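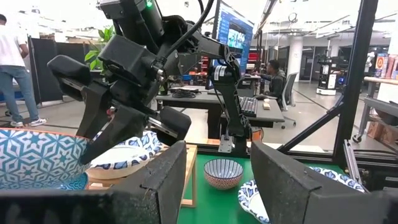 Soledad Garrido had been at Stasten for 4 months when they gave her the dishes. The job was 300 demonstrations, each one the same: pick up a bowl, put it inside another bowl, let go, back off. She held the two handles and the arms did what her hands did. She had learned to keep the left hand still while the right one reached, and to keep one long finger of the gripper from knocking the bowl with the star pattern when she went over it. On the small bowl with the wavy stripes she was always too careful. Océane MacLeod, who checked the recordings, said she could tell which ones were hers by how long they paused before closing.

"Is that bad?" Soledad asked.

"It'll learn the pause," Océane said. "So decide if you want it to have one."

Soledad thought about that through the afternoon. Her mother paused that way before lifting anything hot.
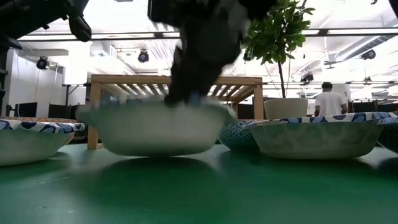
She tried to go faster after the break. She dropped two in a row, marked them as failed, and reset the table. Then she stopped trying and did them the way she had before - reach, wait, close.

In January they ran the trained model for a man from Sturkard. Soledad stood at the back with her coat on. The arm went out over the bowls with no hands on the handles. It came down, opened, and stayed there for a moment.

"Is it stuck?" the man asked.

"No," Océane said. "Give it a second."

The gripper closed on the rim and lifted.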